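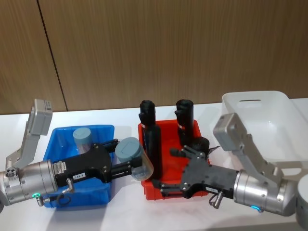

I've had the Skineck Wisthorpe carry-on backpack for two seasons now, and it has been on every island ferry I've taken since last October, so I think I can say something useful about it!

First, the straps. They're wide, they tuck away behind a zipped panel, and after a long uphill slog from a harbor to a guesthouse (you know the kind, all steps, no shade) my shoulders were fine. My friend Lucía Barrios borrowed it for a week of village hopping and didn't want to give it back. The hip belt is another story. It slides. I tighten it at the dock, and by the time I'm up the gangway it's hanging loose again.

It opens flat like a suitcase, which I love – no digging for a swimsuit at the bottom. I fit five days of summer clothes in there plus sandals, a sweater for the windy top deck and a paperback. If you pack boots, forget it, wear them on the boat.

The color I got is called Gashi, a sort of dusty green, and it hides dirt really well. The rain cover costs extra, and I'm a bit grumpy about that. Spray came over the side on one crossing and the front pocket soaked right through, guidebook and all. The main part stayed dry, though.

Zippers: smooth, big pulls, no complaints. Water bottle pocket: too shallow! Mine has rolled down the aisle of more than one bus.

I also tried the Brunimden, which is cheaper by 50 dollars and a little lighter. It's okay for a weekend, but the back panel gets sweaty and there's no handle on the side, so hauling it off a luggage rack is a pain. For anything longer than two nights I'd take the Wisthorpe.

One small tip, the combination lock comes set to zeros and the instructions for changing it are tiny. Do it at home with good light, and write the new number down somewhere. I had to email the store from a beach bar to find out how to reset mine (thank you, Hendrik Sibiya, for answering so fast).

Four stars from me, and I'm taking it back to the islands this spring.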